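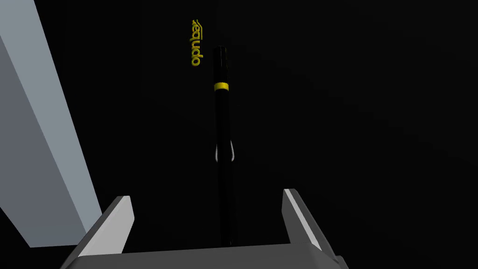

Carno in simulation: the gripper's own view, fingers open around a black pen.

If you have been reading these updates for a while, you will remember that the last one ended on a bit of a cliffhanger, with our pick planner working nicely on the bench and falling to pieces as soon as we let the wrist swing through its full range. Well, we have spent most of the stretch since then in the simulator, and I am happy to tell you that Carno (that's our planning and control stack, for anybody new to the list, and welcome!) is in much better shape for it.

The trouble, once we finally ran it down, came from two parts of the code that each had a perfectly sensible idea of where "up" was. The planner scored its grasps in the room's coordinates and the wrist controller corrected them in the hand's coordinates, and as long as the hand was pointing more or less at the floor the two agreed so well that we never noticed. Tip the hand over on its side and they began to argue. You would see the approach start out fine, then drift, then correct, then drift the other way, a bit like two people trying to get a couch up a stairwell.

So we wrote a new transform checker, which lives in the Punine tools folder and runs before anything else does. It takes the chain of joint positions, works out the hand pose two separate ways, and stops the run if the answers differ by more than 2 millimeters. It is not a glamorous piece of software, and I'll admit I put off writing it for far too long, but I would not want to go back to working without it.
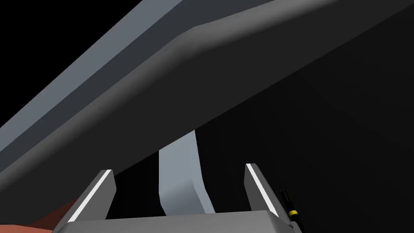

The second big piece of work was on perception, and more exactly on what the planner should do with views where big gray shapes take up most of the picture. Our old segmenter was trained on tidy tabletop views, taken from a polite distance, and when the hand got in close it would happily propose a grasp on whatever stuck out the most. We now keep a short memory of what was seen on the way in, 15 views deep, and each new proposal has to be consistent with that memory before the planner will spend any time on it. The memory is thrown away if the hand turns more than 40 degrees between two views. We tried being more generous with that limit and regretted it, as stale guesses hung around and the planner got very attached to them.

There is also a change that those of you running your own copies at Collstead will want to know about. Empty views are now a proper result. In the old version, if the segmenter found nothing worth grasping, it handed back the last thing it had liked, and the planner carried on as if all was well. Now it hands back an empty list with a reason attached, and the planner holds position and asks for another viewpoint. If your scripts assume there is always at least one candidate, they will stop with an error, and I'm sorry about that, but please do fix the script and leave the setting alone! 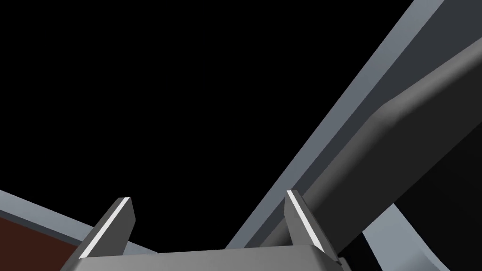
Tiwari wrote in after trying the early build to say that holding position was the right call, but that the wait felt endless on a slower machine, and could the planner please start working out the next viewpoint while the segmenter was still thinking? It's a very fair question, and the answer is yes, it can, and it will in the next build. The two steps share a lock at the moment for no better reason than that I wrote them on the same afternoon. Splitting them should bring the pause down by almost 25 percent on the laptop I use for testing, and I would love to hear what it does on yours.

A word about the viewpoint picker itself, as we have had several notes about it. It prefers small moves, and it will try a gentle roll of the wrist before it tries moving the whole arm. 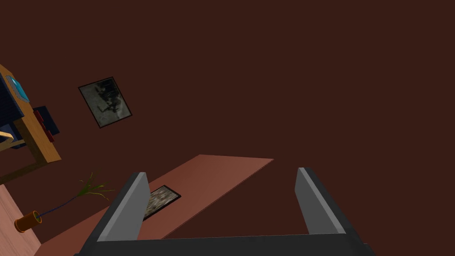
Cluttered rooms are where we are putting our effort next. With furniture, pictures and plants in view, the segmenter has a good deal more to sort through, and the nearest item to the fingers is not always the one that was asked for. At present the target name is only checked when the run begins. We want it checked again during the final approach, with the planner free to back off if the match has gotten weaker, and the rough version of that is already sitting in a branch if you would like to poke at it.

Please keep the logs coming, especially from runs that went wrong in the last few moments before the fingers close. Save the joint record along with the views if you possibly can, as one without the other leaves us guessing. The new build goes up in November, and the notes on updating older scripts will be in the same folder.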